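The Lodger at Mavromatis House

1. The key

I took the room because it was cheap and because Mrs Kouris (Chrysanthi, she said, call me Chrysanthi, and then looked cross whenever I did) didn't ask what I did for a living. Fourteen stairs up, first on the left, mind the cat. There was no cat. I minded it anyway for the first fortnight!

She'd come over from Sostdale one December with her sewing things and 600 in cash, bought the house from a man called Mavromatis and never bothered changing the name over the door. Post still came for him. She read it aloud at breakfast, doing his voice, which was odd given she'd only met him twice.

What I wanted to know about was the back bedroom. It was always locked, and at night I could hear her in there, talking away.

So one morning, when she'd gone for the Javton bus, I tried the handle and it just opened. I'd expected, I don't know, a husband. It was a sewing room. I stood there like a burglar, looking at all that dark cloth with its pale fans and little yellow dots, and I knew it straight away. My gran had curtains like it.

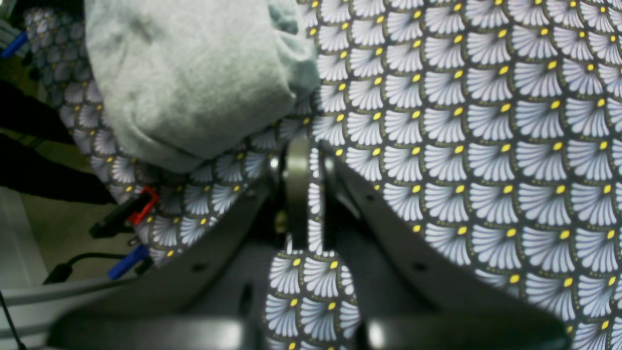

2. The bus

She'd forgotten her purse, of course. I heard the front door, then the stairs, and I could have nipped back to my room but my legs wouldn't have it.

"You took your time," she said. "The last one was in here by the second week."

"Who do you talk to?"

"Mr Mavromatis. He's a terrible listener." She picked up her purse and handed me the scissors. "Cut me some thread while I'm out. And mind the cat."

Something brushed past my ankle and went down the stairs after her.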